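4.2 Recovery between pool matches

The second data set covers the short-turnaround fixtures of the Salem women's and men's rugby squads, where a match was followed by another within five days. Player load was taken from the Stosum vest units at 60 samples per second and summed by half. Sessions with fewer than 2 valid units per position group were dropped. After this step, 458 player-matches remained.

Load in the second match was lower for forwards than for backs when both were compared with their own season mean. The gap was widest among tight five players who had stayed on past the hour in the first match. Total distance did not show the same pattern. A player who covered more than 3000 meters in the first half of the opening match was no more likely to be replaced early in the next one, and the coefficient for this term was dropped from the final model.

Injury reports were coded by Thiện Lã using the Jerker scheme, which separates contact from non-contact events and records skin wounds that needed closure under their own heading. Blood replacements were therefore counted apart from injury replacements, and minutes lost to them were added back before load was scaled to match time.

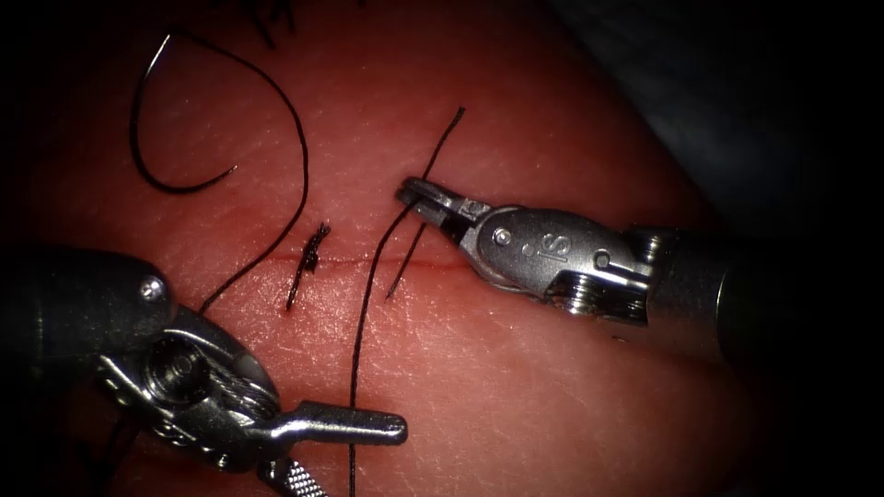

Figure 4. Needle-driver-style gripper and second instrument at an incision in a practice tissue pad.

Scaling in this way changed the ranking of only the hookers and left the other position groups as they were. We also fitted the model with the Lilia correction for artificial turf. The turf term was small and its sign varied between squads, so the uncorrected values are used in Section 4.3.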